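잔티코 소개 | 우리는 이렇게 일해요

안녕하세요, 잔티코(Zandico)입니다! 손에 쥐고 쓰는 그리퍼로 사람의 동작을 기록하고, 그걸 로봇에게 가르치는 작은 팀이에요. 회사 소개 글은 늘 미루다가, 오픈데이를 치르고 나서야 (질문을 정말 많이 받았거든요) 제가 맡아서 쓰게 됐습니다.
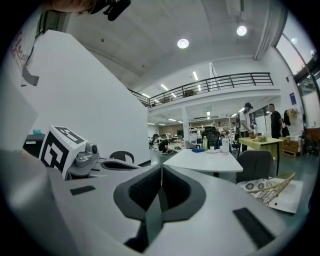

오픈데이는 이런 날이에요

저희는 해마다 5월에 작업실 문을 엽니다. 올해는 60명이 다녀가셨어요. 의자가 모자라서 저는 거의 하루 종일 서 있었네요. 발표 자료는 짧게 끝내고 바로 시연으로 넘어갑니다. 그리퍼를 직접 쥐고 집게를 여닫아 보는 시간이 제일 인기가 많아요. 처음엔 다들 너무 살살 쥐시는데, 두세 번 해 보면 금방 감을 잡으시더라고요!

큐브에 붙은 흑백 무늬가 뭐냐는 질문도 자주 받아요. 위치를 잡는 데 쓰는 마커입니다. 무늬가 가려지면 그 구간 기록은 다시 해야 해서, 시연 중에도 저희끼리 "마커, 마커!" 하고 외치곤 해요.

작업실 이야기

클란포트(Clarnport)에 있는 지금 작업실로 옮긴 건 천장이 높고 2층 난간에서 아래가 내려다보여서였어요. 둥근 조명도 마음에 들었고요. 전에 쓰던 곳은 두 팀이 동시에 움직이면 팔꿈치가 부딪힐 정도였거든요. 테이블 위에는 그릇이며 병, 접시 같은 생활 물건이 늘 나와 있습니다. 집에서 하는 일을 로봇에게 가르치려면 집에 있는 물건이 필요하니까요. 한쪽에 쌓인 갈색 상자들은... 네, 언젠가 정리할게요.

지금까지 한 일

작년에 시작한 자텐(Zaten) 프로젝트로 동작 기록 3,172건을 모았고, 그중 1,209건은 식탁 정리 동작이에요. 컵 옮기기만 391건입니다. 저도 꽤 많이 옮겼어요. 네치포루크(Nechyporuk) 공방과는 그리퍼 손가락 모양을 같이 다듬고 있는데, 납작한 접시를 집는 게 아직 어렵습니다. 다음 오픈데이 때는 새 손가락을 만져 보실 수 있으면 좋겠어요.

방문하고 싶으시다면

오픈데이가 아니어도 괜찮아요. 학교나 동호회 단체 방문은 문의 게시판에 인원과 원하시는 시간대를 남겨 주세요. 시연은 한 시간 정도 걸리고, 바닥에 물건이 놓여 있을 때가 많으니 편한 신발을 신고 오세요. 주차는 건물 뒤편에 하시면 됩니다.

마지막 수정: 06/12/2023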